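Folding a hooded jacket flat — how do you do it?
Posted in Laundry & Closets, Jul 20, 2023

tuka_jean
Okay folks, I need help. I've got 14 inches of shelf for all our outerwear (thanks, Usstead closets!) and hooded jackets are beating me. Shirts, fine. Towels, fine. But a hood just turns the whole thing into a lump, and then the drawstring gets loose and snags on whatever's next to it. I do all my folding on the bed, by the way, on top of the quilted spread, and I'm starting to wonder if that's part of the trouble.

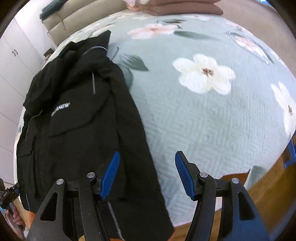
Bevan Tautahi
Zip it first, all the way up, then lay it face down. Sleeves straight across the back, hood down over the sleeves, bottom up to meet the hood. I've done mine that way since May and the pile stays put.

tuka_jean
Face down! I've been doing face up this whole time. Does the zipper not leave a dent in it?

Iolo Foulkes
Gotta disagree with Bevan. Zippers and folding don't mix, and a jacket on a shelf gets creases you'll never lose. Hang it. A row of hooks takes up hardly any wall.

Bevan Tautahi
She said she's got a shelf, Iolo. Not everybody rents a place where you can drill.

muthu_k
Pull the quilt off before you start, is my advice. Anything puffy underneath and your edges wander all over. A fitted sheet is way better, it's tight and you can really press down on the folds. I go for a rectangle and don't fuss over the corners, mine always come out a bit pointy — who cares, it's a jacket.

tuka_jean
Tried it muthu's way, on the flowery sheet, with the bedding stacked up out of the way. So much easier!! I'm keeping the face up version though, sorry Bevan.
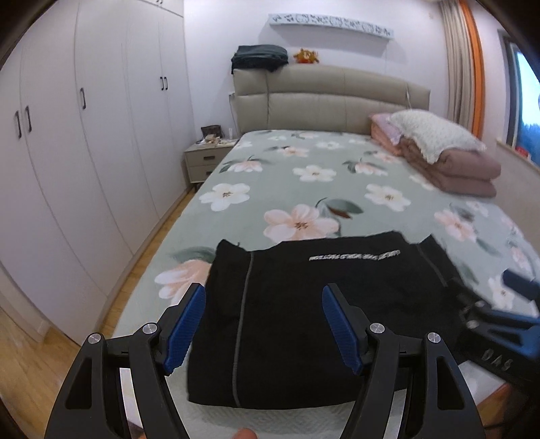 Black jacket, folded on the sheet

Iolo Foulkes
Fine, that's neater than I expected. I'd still hang it.

muthu_k
Try rolling the next one, you might squeeze in an extra.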